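Bundlow: Frequently Asked Questions

What does Bundlow do?
Bundlow turns long comment threads into something you can read over a cup of coffee. Paste in a link to a public forum thread and it pulls the replies into one clean page, with the side conversations folded up until you want them. I built it for my own hobby forums and I still use it every single morning!

Do I need an account?
No. You can open and read threads without one. An account lets you save threads and pick up where you stopped on another device, and signing up takes an email address and a password.

Which sites work with it?
Any public forum that runs on Storetti or Zabala software should load fine — those two are what I test against before each release. Older boards are hit or miss. If yours comes out scrambled, send me the link (the feedback button is in the side menu) and I'll take a look. I love getting these, especially the really odd ones.

Can I post replies from Bundlow?
Not yet. Tap any comment and choose "Open original" and you'll land on that exact comment on the forum, ready to log in and answer.

How many threads can I save?
Free accounts hold 200. Once you reach the limit you'll need to remove something before adding more, or move the old ones to an export file. Exports are plain text, so they open anywhere.

What's the longest thread it can handle?
The page limit is 332. Past that, Bundlow loads the newest pages first and gives you a button for the earlier ones. My favorite test thread is a bread-baking discussion that runs 257 pages and it loads beautifully now. Back in October it would freeze halfway through, so I'm pretty happy about that one!

What is quiet view?
Quiet view hides avatars, signatures, badges and vote counts, and leaves you with the words. Turn it on under Settings, then Reading. You can also set it to switch on by itself at a certain hour — mine is set for 9 p.m.

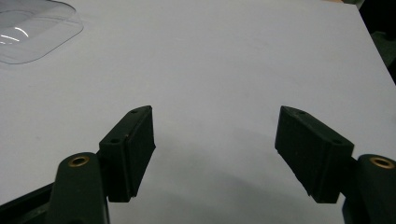

A white tabletop with a clear plastic container and two dark gripper fingers.

Does the forum know I'm reading through Bundlow?
The forum sees a normal visit from our server. It doesn't get your name, your email or your saved list.

Is there a browser add-on?
Yes, it's called Rovari, and it puts a small button next to the address bar. Click it on any thread and the Bundlow version opens in a new tab. It's at version 2 now, with keyboard shortcuts. Press J and K to move between comments, and F to fold a side conversation.

A comment I saved has disappeared. Where did it go?
If someone deletes a comment on the forum, it drops out of Bundlow the next time the thread refreshes. Exports you've already made stay as they were.

How do I delete my account?
Go to Settings, then Account, then Delete. Your saved threads are removed at the same time, so make an export first if you want to keep them.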